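Keltevico Staff Canteen Ends Single-Use Cup Service

The Facilities Office has approved a change to drink service on all floors, following a review led by Lucyna Borkowska. Paper cups will no longer be stocked at the water stations once current supplies are used up. 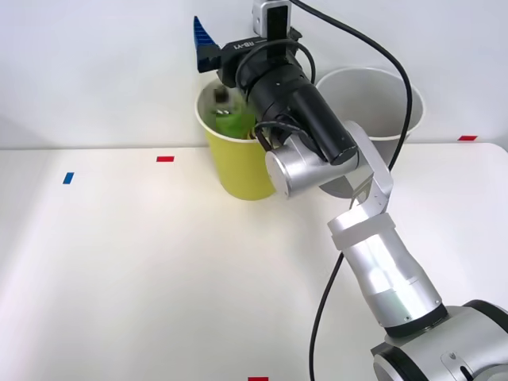

KELTEVICO, February — Each employee will receive one reusable mug, supplied by Özkan, at the front desk. The first delivery covers 3000 mugs, and a second order will be placed for the Stusix annex in the spring. Staff who prefer to bring their own mug may do so.

Guests and outside contractors will continue to be offered cups on request. Department heads should send expected guest numbers to Homa Safavi by 4 p.m. on the day before a visit.

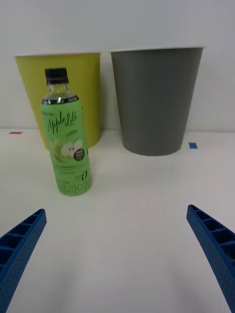 Bottle returns are not affected by the change. Deposits will be paid at the canteen counter as before, and the return point on the ground floor will stay open until 5 p.m. Labels need not be removed, but bottles must be empty.

Questions about mug washing — including access to the dishwashers after hours — may be addressed to Behrouz Ghasemi in the Facilities Office, extension 3664.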